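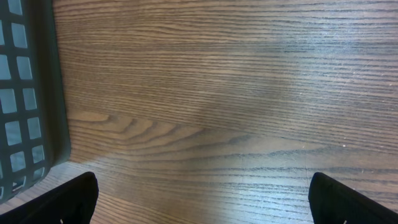

**Ronaldo Honorato** · 3,809 points

Plastic by itself rarely scratches a table. Grit does. If a basket gets pulled across the wood every day, whatever is stuck to the bottom of it gets pulled too, and you end up with fine lines and little white specks that only show up when the light hits them. Turn the basket over and run your thumb along the base. If it feels sandy, start there.

That was my short reply in the old thread. The full post got moved here with it, so I've answered properly further down.

## Gray plastic snack basket on a glossy wood table: is it ruining the finish?

**Mathis Gilbert** · viewed 2,721 times

We keep a dark gray mesh basket on the table for juice, candy and whatever packets came home from the store. The table is a Bokberg, bought used, so no paperwork and I don't know what the finish is. It's shiny. Water beads on it.

Since December I've been noticing scratches. They're very fine and I can't feel them with a fingernail. From my chair you can't see them at all, but from the other side with the window light they're plain enough.

1. Can these be polished out, or do I have to refinish?
2. Should I put something under the basket, and what? Felt came off the last thing I tried it on.
3. Is it a bad idea to keep candy on a finish like this? The kids leave wrappers lying around.

I'd like to keep the basket. It holds the right amount and the snacks used to be all over the counter.

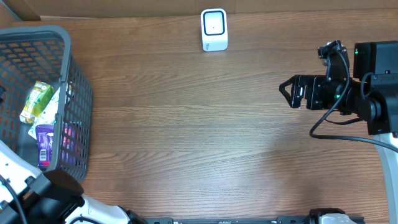 *Snack basket, left side of the table.*

**Ronaldo Honorato** · accepted

Don't refinish for scratches you can't feel. Wash the table first with a soft cloth and a few drops of dish soap in warm water, wipe it again with plain water, and dry it. Some of what you're calling specks may just be dried-on dust.

If lines are still there, try a furniture polish made for glossy finishes. I've used one called Iltesis and it was fine. Test it where the basket normally sits. Rub with the grain, lightly, and stop if the cloth picks up color.

For the base, skip the stick-on felt. Cut a piece of cork or thin non-slip liner a little smaller than the basket. Mine is 16 inches long and I trim the corners round so they don't curl. Shake it out when you wipe the table. And lift the basket when you move it, don't slide it.

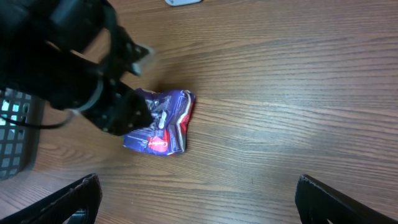
Candy is fine on a sealed table as long as nothing sticky sits there overnight. Chocolate wipes up. Hard candy and gum are worse, and if they set, use a damp warm cloth for a minute and then a plastic card, never a knife. As for wrappers, the one to watch is the crumpled kind, like that purple one with the red stripe down the side, which can have something sticky in the folds. Pick it up, don't swipe it along the wood with your hand, and give the spot a wipe.

**Orero**

toothpaste works on scratches. worked on my phone anyway

**Ronaldo Honorato**

Please don't use toothpaste on a glossy table. It's an abrasive and it can leave a dull patch.

**Mathis Gilbert**

Turned the basket over and it was sandy, plus a crumb stuck in one corner. Washed it and the table on Sunday. Fewer specks, lines still there. Going to get cork liner from Breathnach and try the polish after that.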